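Flallell Readers – notes from our get-together, Sunday, September 15, 2024
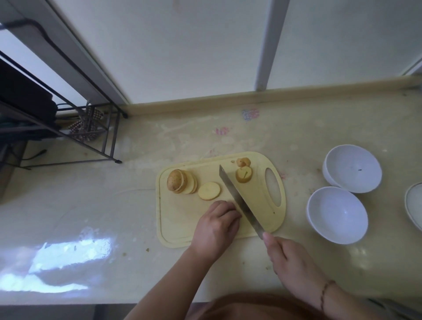 Potatoes on the board, skins left on.

Right, it's me on minutes again, so apologies for the rambling. We started a bit after four in the back room at Ambrose, and there were enough of us that the last two in had to share the piano stool.

Last meeting's minutes: agreed, apart from my spelling of Jidstead, which I'd managed to get wrong both times. Fixed now!

The translated fiction challenge. This took up most of the afternoon. I'd put it on the blog as a maybe and had far more replies than I expected, so we're doing it. It'll run from now until the end of March. You can sign up for 2 books or for 4, and you can move up a level whenever you like (moving down is fine too, we won't tell). Any language, any age of book, and poetry counts. We went round and round on graphic novels and in the end said yes. Rereads are a no, though I argued for them and I'm still a little bit sulky about it. Audiobooks are in, obviously.

Links: everyone wanted one page where all the reviews go, so I'll set that up on the blog this week. Please put the translator's name in your post as well as the author's – a few of us forgot last time, me included.

The autumn read. We had a vote between Inden and The Salt Ledger, and Inden won easily. It's 255 pages, which cheered up those of us who are still stuck in the summer one. We're splitting it at the end of part two. Please no spoilers past that point in the comments until we've met again. I've read the first chapter already and I'm dying to talk about it, so do hurry up.

Swap box: there are roughly 50 books in it and the lid no longer shuts. Bring a bag next time and take some home. Crime is over-represented, if that's your thing.

Jidstead library have asked if we'd like a shelf for our picks. Yes please! I'm to write back and ask how often we can change it, and whether we can put our own little cards under the books.

Any other business: someone left a green scarf behind in July and it's still on the hook. The blog header needs replacing, so send me ideas.

Next meeting at Ambrose again, same time, date to go on the blog once I've checked the room.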